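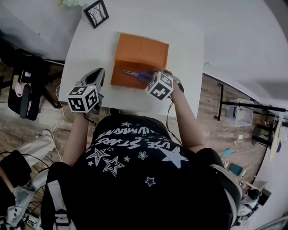

A pair of blue-handled pliers in an orange box.

Let the police publish their own wait times

June | Opinion | By a Birkett resident
18 comments | 45 shares

I called the non-emergency line last month about a car that had been sitting across the end of our alley with its window smashed in. I was on hold for 45 minutes. I cooked dinner, ate dinner and did most of the dishes with the phone wedged under my chin, and when a dispatcher finally picked up she was so nice about it that I felt bad for being annoyed. She took the plate number, gave me a report number and told me an officer would come by when one was free.

One came at 2 in the morning. I know because the flashlight woke up the dog.

Now, I'm not mad at that officer, or at the dispatcher. What bugs me is that I had no idea what I was in for. If a recording had told me to expect a long wait, I would have filled out the online form and gone on with my evening. The pharmacy can tell me how long my prescription will take. The place that does my oil changes has a screen on the wall! But when you call the police in Birkett you get the same piano music whether you're next in line or dead last.

So my pitch to the city council is a small one. Put the wait times up where people can see them. How long callers are holding on the non-emergency line, and how long it takes a car to show up once a call is logged, broken out by neighborhood and updated every month. Trallen, the next city over, has been doing it on a plain web page for two years now. It's ugly and the columns don't line up on my phone, but I can read it.

I've heard the argument against this, mostly at the June council meeting. The department worries that people will take the numbers out of context, that a bad month will turn into a headline, and that burglars will look up which side of town has the slowest response. The first two will probably happen, sure. Bad months should get talked about. As for burglars studying a monthly table of averages before they pick a garage – I have a hard time seeing it.

The bit I do take seriously is the neighborhood breakdown. Those of us near Landum Avenue have believed for years that we wait longer than the folks up by the lake. Maybe we do. Maybe it's just that we call more, or that the one bridge backs up every afternoon. I'd like to know, and I'd like to find out without filing a records request and paying for copies. If it's a staffing problem, that table is the best thing the chief could bring to a budget hearing. I'd vote for more dispatchers tomorrow if somebody showed me the line was short.

More than 2,000 people have signed the petition asking for this, in a town where it's hard to get anybody to sign for a package. The council can vote on it before the summer break or let it slide to the fall. I'd rather they did it now, while the weather's warm and the phones are busy.

The car is still there, by the way. Somebody put a trash bag over the window.

Recent in Opinion
The Ninduleo Street crosswalk needs a light
Keep the library open past 6
Our parking tickets are a mess
What the county jail vote means for Birkett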